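# Looking after gripper 6

I keep a set of hand-held grippers running, and most of my March went on one of them. These are my notes on how I set it up and what wears out, mainly so I can find them again.

The pads go first. Each finger has a black rubber pad shaped like a shallow trough, with a fine mesh texture on the inside that does the holding. When the mesh clogs with card dust the thing starts dropping smooth objects, and people blame the motor. I brush the pads with a dry toothbrush after every session and wipe them with a damp cloth when brushing stops helping. No solvent. I tried some on an old pair and they went shiny and useless.

I log closes as well as hours, because hours tell you very little. The last pair on number 6 came off at 1,141 closes, with a split starting at the base of one trough. I'd have liked to get more out of them. The spares come from Edier in bags of 20 and the fit varies, so I try each one dry before any glue goes near it.

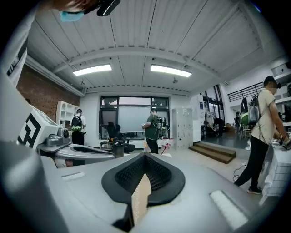 The other regular job is the finger joint. It works loose slowly enough that you don't feel it in the hand, but it shows up in the recordings as a small wobble when the finger closes. I nip the screw up until the play goes, then back it off a touch. Too tight and the finger sticks half open, and you find out when somebody is in the middle of a task. A drop of thread lock helps, but leave it overnight.

After that comes the marker cube. It has to sit square and stay there. If it gets knocked I redo the calibration from the start, even when it looks fine. Last month I skipped that and Dalia El Ouafi had to throw away 327 clips from the Nultavberg set. She was decent about it. I now put a pencil line across the base of the mount, so a shift is easy to spot before anyone starts.

Cables I check by running them through my fingers. Most of the faults I get are at the connector end, where people pull on the lead instead of the plug. I've started adding a loop of tape there for strain relief. It looks rough but I haven't had a repeat on the ones I've done.

My order is pads, joint, cube, cable, then a short test recording which I watch back at full size. I used to check the test on the small screen and missed a smear on the lens that way.

Still to do: a better box for the Ikeda screws, which are currently in a jam jar with the Midetia ones. They are almost the same length and I've mixed them up twice. Number 6 also needs a new label.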